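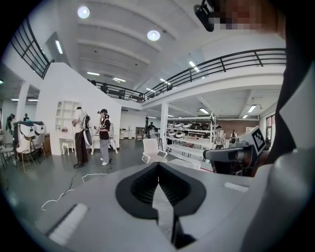 Skirnasberg Teaching Floor - Hand-Guided Demonstration Group

Notuslow Hand Gripper: Set-Up and Recording Guide
Section 4. Your first demonstrations
Revised 9th January

By now you have charged the gripper, fitted the head-mounted unit and paired the two (Section 3). Now comes the fun part! You are going to do a task with your own hand in the gripper, and the arm is going to learn it from you. Most people get the feel of it within a single session, and it's a great moment when the motion starts to feel natural.

4.1 Before you pick up the gripper

1. Find a patch of open floor with room to turn all the way around. A large, busy room is fine, and other people can work nearby, but agree on who stands where.
2. Look down for cables. If one crosses your path, move it or pick another path.
3. Put on the head-mounted unit first, then tighten the strap until it stays put when you nod.
4. Check that every marker plate you plan to use is flat, clean and fully visible. Don't cover the black pattern with tape, not even at the corners.
5. Wipe the inside of the jaw with a dry cloth. Dust collects in the ribs and objects start to slip.

Note: Bright ceiling lights can throw glare onto a marker plate. If tracking drops out in one spot only, tilt the plate a little and try again before you change any settings.

4.2 Setting the start pose

1. Hold the gripper at chest height with the jaw pointing away from you.
2. Press and hold the side button until you hear 2 short tones.
3. Keep still. The tones repeat once the start pose is saved.
4. Lower the gripper to your side and bring it back up. If the Brunance screen shows the pose in green, carry on to 4.3. If it shows amber, go back to step 1.

Two people can record at the same time. Each needs a separate channel, and each sets a start pose alone while the other stands still.

4.3 Recording a demonstration

1. Say the task name out loud, or type it into Brunance. Use the same words every time: "place cup on tray" and "put cup on tray" are saved as two tasks.
2. Press the side button once.
3. Move at the speed you would like the arm to move. Slow is fine, jerky is not.
4. Close the jaw fully on the object, wait a beat, then lift.
5. Finish with the jaw open and clear of everything, and press the button again.

Do it again, and change something small: where the object sits, which way it faces, where you stand. This variety is what makes the Mahmoudi trainer so good at coping with a messy table. Our tray-loading set has 1,093 demonstrations in it, and the 261 we added in August, all with the tray turned at odd angles, helped more than anything before them.

If you fumble a grasp, keep going and recover if you can. A clean recovery is worth keeping - tag it "recovered" when you save.

CAUTION: Keep fingers out of the jaw while the gripper is switched on.

CAUTION: Do not reach into the space around a powered arm to demonstrate next to it. Stop the arm first and wait for the status light to turn white.

4.4 Checking what you recorded

1. Open the session in Brunance and play back the first and last demonstrations.
2. Watch the jaw trace. It should drop once for each grasp, with no flat gaps.
3. Delete any recording where the trace breaks up.
4. Press Send to Mahmoudi and leave the gripper on until the upload bar clears.

For remote control of the arm using the same gripper, see Section 5.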